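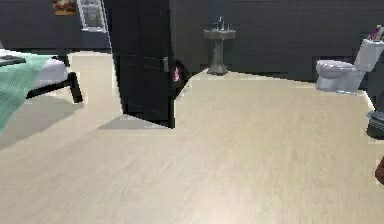 *Fig. 1 -- Vue de synthèse : pièce aux murs sombres, porte noire ouverte.*

## Séance 5 -- Cession de participations minoritaires dans les actifs énergétiques

Module « Financement des infrastructures », responsable : Kristine Tiongson. Les étudiants sont invités à relire le chapitre consacré aux sociétés de projet avant la séance.

### 1. Position du problème

Un parc de production d'électricité est le plus souvent logé dans une société dédiée, dont le capital est réparti entre un opérateur industriel et des investisseurs financiers. La sortie d'un associé minoritaire n'interrompt pas l'exploitation ; elle modifie en revanche l'équilibre du pacte d'actionnaires et peut déclencher des clauses prévues dans la documentation de prêt.

Le cas étudié porte sur le parc éolien terrestre de Durnow, d'une puissance de 58 MW. Omton en assure l'exploitation et détient 67 % du capital de la société de projet. Le solde appartient au fonds Matos, qui souhaite céder l'intégralité de ses titres à Grodlow.

### 2. Étapes de l'opération

- **Notification.** Le cédant informe l'associé majoritaire, qui dispose d'un droit de préemption. Le délai court à compter de la réception d'un dossier complet.
- **Audit.** L'acquéreur examine les contrats de raccordement, de maintenance et de vente d'électricité, ainsi que les baux fonciers.
- **Conditions suspensives.** Elles comprennent l'accord des prêteurs et, selon les seuils applicables, l'autorisation de l'autorité de la concurrence. 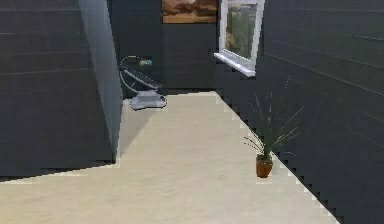 La signature de l'acte de cession ne vaut donc pas transfert de propriété. Entre les deux dates, le cédant s'engage à gérer sa participation selon la pratique antérieure -- il ne peut notamment voter aucune distribution exceptionnelle sans l'accord écrit de l'acquéreur.

### 3. Éléments de valorisation

La méthode retenue est l'actualisation des flux revenant aux actionnaires, après service de la dette. Dans le cas Durnow, le contrat de vente d'électricité court encore pendant près de 11 ans. Au-delà, les recettes dépendent du prix de marché et appellent un taux d'actualisation distinct. On veillera à ne pas confondre valeur d'entreprise et prix des titres, erreur fréquente dans les copies.

La décote de minorité fera l'objet d'une discussion en groupe, animée par Adebayo Ekwueme. 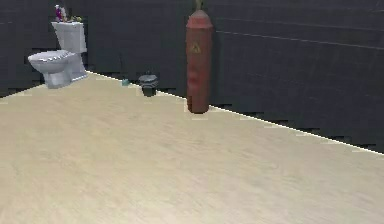 *Fig. 3 -- Vue de synthèse : murs gris anthracite et sol clair.*

### 4. Travail demandé

Rédiger une note de synthèse à l'attention du comité d'investissement de Grodlow, précisant les droits de gouvernance à négocier et le traitement des dividendes versés avant la réalisation. Les notes sont à remettre à Remedios Javier en mars, avant 17 heures le jour de la séance 6.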